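Equipment Planner, Home Task Hardware (full time)

Noguchi is hiring someone to plan and buy the equipment our household robotics work runs on. We're a small company, we work mostly in kitchens and dining rooms, and we wear through gear at a pace that keeps surprising us. Up to now the buying has been shared among whoever had a free afternoon. It's time for one person to own it, and we're really excited to find out who that is!

What you'd be doing

You'd hold the budget for hand-held grippers, spare finger pads, batteries, chargers, cases and the storage that goes with all of it. You'd talk to the people who use the equipment every day, work out what they'll need next quarter, get quotes, argue (nicely) over lead times and keep the spares shelf honest. We have 70 grippers in rotation across two sites, Pornano and Grumier, and the first job waiting for you is deciding how many of those to repair and how many to replace.

After that comes the Prutine project, our next round of home setups. It needs a full equipment plan before anyone orders so much as a cable. You'd write that plan, cost it, and walk the rest of us through it. We like spreadsheets with notes in them. Our current parts list has 166 lines and a fair few of them are duplicates under different names, so if cleaning up a list like that sounds like a good morning to you, please apply.

What we're looking for

Some experience buying or scheduling equipment, in any field. People have come to us from school science departments, bike shops and theater lighting, and it all carried over. You should be comfortable reading a spec sheet and asking a supplier the awkward question about minimum orders. You don't need to have worked with robots. You do need to enjoy visiting the homes where the equipment gets used, because a pad that looks fine in a catalog can be hopeless on a chopstick. 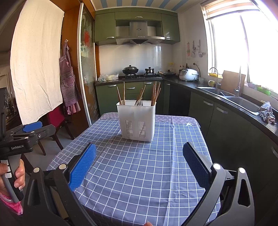 Do I need an engineering degree to plan a gripper budget?

We'd rather see a purchase plan you've written, even a rough one, and hear how it compared with what you ended up spending. Our engineers will explain the mechanical side as you go.

Hours and place

Five days a week, based in Pornano, with a trip to Grumier most months (we pay for travel and a decent lunch). Start date is flexible, though we'd love to have you here before the Prutine orders go out. You'll have your own signing limit from the first week, and for anything bigger there's a short form and usually a same-day answer.

How to apply

Send a resume and a page or so telling us about something you bought for a team, what it cost over its whole life, and what you'd do differently now. Please put reference 2719 in the subject line and send it to the hiring desk through the contact page.

Posted Jun 27, 2026. Applications are read as they come in, and the listing stays up until the job is filled.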